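Chapter 10
Working Rules for Shared Robot Cells

A robot cell that runs well for a week can still be a badly kept cell. The arms may hit every target while cables rub against a joint, spare tools pile up inside the reach area, and the only person who knows the restart procedure is on vacation. This chapter deals with the rules that prevent that kind of slow decline. They are written for small two-arm cells that handle light goods, but most of them carry over to larger equipment.

Chapter 9 covered risk assessment before a cell is built. We now assume the cell exists, has been signed off, and is in daily use. The questions become practical ones. Who may enter the work area, and when? What has to be checked before the first cycle? How is a change to the layout recorded, and who approves it?

We will use the house rules of one company, Forkitz, throughout the chapter. Its packing site at Brernau started with a single page of instructions. After a run of minor stoppages one August, the site compared its stop log with that page and found that most of the 139 entries concerned things the page left out – cable routing, tool storage and the handover between shifts. The rewritten rules are printed in full in Appendix C.

10.1 The work area as a controlled space

Everything within reach of either arm counts as part of the work area. Trays, plates and hand tools inside it must appear on the layout sheet. 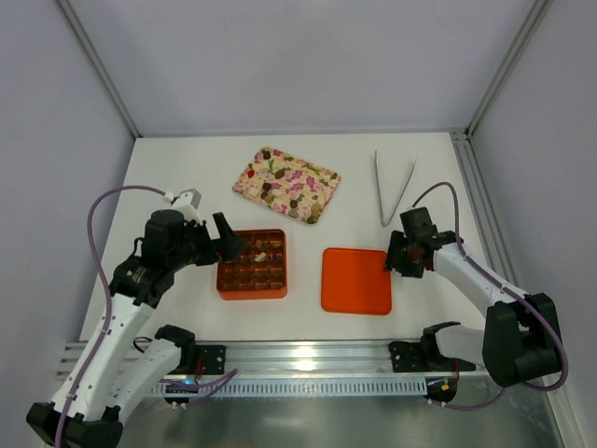
The layout sheet also states which arm may enter which zone. Where two zones overlap, only one arm may be in the overlap at a time, and the program must enforce this. A verbal agreement between operators is not enough.

Food work adds a second layer. Surfaces that touch the product are listed separately, with a cleaning interval for each. At Brernau the interval is set by cycles – 600 for gripper fingers – and the count is reset only by the person who did the cleaning.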